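4. Preparar la caja gris y colocar las piezas

Si ha llegado hasta aquí siguiendo el orden de la guía, ya tiene la mesa despejada, las bolsas de piezas separadas y, con un poco de suerte, un café a mano (lejos del borde, por favor). En este apartado vamos a preparar la caja donde trabajará el resto del tiempo: la caja gris de paredes altas que en el albarán de Stencombe aparece como «contenedor de clasificación». Nosotros la llamamos simplemente la caja, y así la encontrará en todas las páginas que siguen.

Tómeselo con calma. Es la parte menos vistosa del montaje y también la que más disgustos ahorra después. La primera versión de este capítulo la escribió Iwona Cieślak en una sola hoja, y era tan breve que medio almacén la leía en diagonal y se saltaba la mitad de los pasos. De ahí que la de ahora sea algo más charlatana.

4.1 Antes de empezar

Necesitará:
- La caja gris, vacía.
- Un paño de algodón que no suelte pelusa.
- La bolsa 33 del kit Aneck, todavía cerrada.
- Un cepillo de cerda blanda.
- La hoja de control, que está al final de la guía.

Nota: si su caja viene de un pedido antiguo de Brumar, las paredes pueden ser un poco más bajas. Sirve igual, pero lea antes el punto 4.4.

4.2 Limpieza del fondo

1. Ponga la caja sobre una superficie firme y mírela desde arriba con buena luz. Las paredes inclinadas hacen sombra en las esquinas, y ahí es donde se esconden los restos del trabajo anterior.

2. Pase el cepillo desde las paredes hacia el centro, sin prisas, y recoja lo que salga. No vuelque la caja para vaciarla: las piezas pequeñas acaban debajo de los muebles y aparecen meses más tarde, cuando ya se han pedido otras.

3. Humedezca el paño solo con agua y repase el fondo. Las manchas oscuras que no se van con el paño son marcas de uso y puede dejarlas tranquilas. Si una mancha se nota al pasar el dedo, apúntela en la hoja de control y dígaselo a Kieran Geraghty, que lleva los recambios.

4. Deje secar la caja al aire. Si la limpia a primera hora de la tarde, a las cinco puede seguir con ella sin problema; en agosto, bastante antes.

Precaución: no use disolventes ni estropajos. El acabado mate de las paredes se vuelve brillante donde se frota con fuerza, y los reflejos molestan muchísimo a la hora de distinguir piezas oscuras.

4.3 Colocación de las piezas

Empezamos siempre por lo grande. Parece una manía, lo sabemos, pero cuando se hace al revés las piezas menudas quedan atrapadas debajo y hay que levantarlo todo otra vez.

1. Coja el soporte negro y apóyelo en el fondo, tumbado y en diagonal. No hace falta medir el ángulo. Basta con que el lado largo no quede pegado a ninguna pared y que se pueda meter la mano por los dos costados.

2. Compruebe que el soporte descansa bien. Empuje con suavidad el extremo más grueso: si se balancea, gírelo un poco hasta que encuentre su sitio.

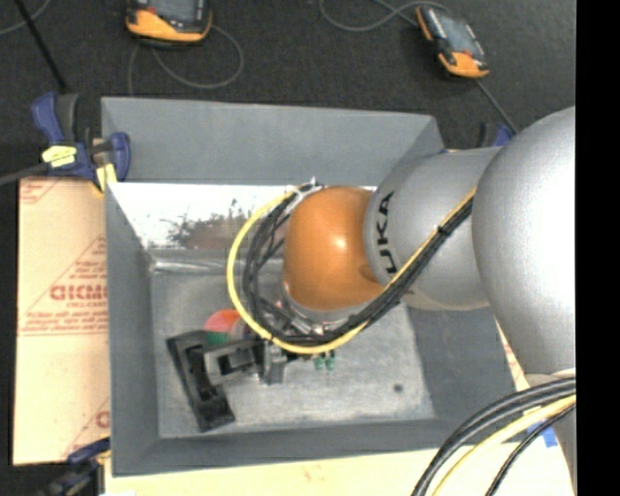
3. Reparta después las piezas de color, empezando por las de mayor tamaño. Pueden quedar junto al soporte, siempre que no se metan del todo en su hueco, porque sacarlas de ahí pone a prueba la paciencia de cualquiera.

4. Añada al final las piezas pequeñas. Suéltelas desde poca altura y déjelas donde caigan -- resista la tentación de alinearlas. Ksawery Wysocka pasó una tarde entera ordenándolas por colores, le quedó precioso y hubo que deshacerlo, ya que el ejercicio del capítulo 5 pide precisamente que estén repartidas sin orden.

5. Deje siempre una zona del fondo libre. Le vendrá muy bien para apartar una pieza mientras busca otra.

Nota: no llene la caja. Las bolsas grandes de Wieczorek traen 2.000 piezas y más de una persona ha intentado vaciar una entera de golpe. Con un puñado es suficiente para empezar, y el resto se guarda en su bolsa, bien cerrada y con la etiqueta hacia fuera.

4.4 Repaso final

1. Mire la caja desde los cuatro lados. Lo que desde un lado se ve perfectamente puede quedar tapado por el soporte desde el otro.

2. Si alguna pieza ha quedado apoyada en una pared, bájela al fondo con la mano. En las cajas más bajas este detalle importa el doble, porque la pieza puede asomar por encima del borde.

3. Anote en la hoja de control el número del juego (el nuestro, por ejemplo, es el 622) y la referencia de la bolsa que ha abierto.

4. Guarde el cepillo y el paño fuera de la mesa.

Precaución: no meta la mano en la caja mientras haya algo en movimiento dentro de ella o por encima. Espere a que todo esté parado, y si duda, espere un poco más.

4.5 Si algo no encaja

El soporte no para de moverse. Dele la vuelta y pruebe otra vez. Si sigue igual, pase el cepillo por debajo: suele haber un resto pegado.

Falta una pieza. Busque primero en el hueco del soporte y luego en las esquinas. Zdzisław Adamczyk recomienda mirar también en el dobladillo de la bolsa, y debemos reconocer que ha acertado más veces de las que nos gustaría.

Hay piezas de otro juego mezcladas. Apártelas en un recipiente con tapa y avise a Cosimo Ferri. No las tire ni las devuelva a ojo a la bolsa que le parezca.

Con la caja preparada y la hoja de control rellena, puede pasar al apartado 5, «Primer ejercicio de recogida». Si va a dejarlo para otro rato, cubra la caja con el paño ya seco.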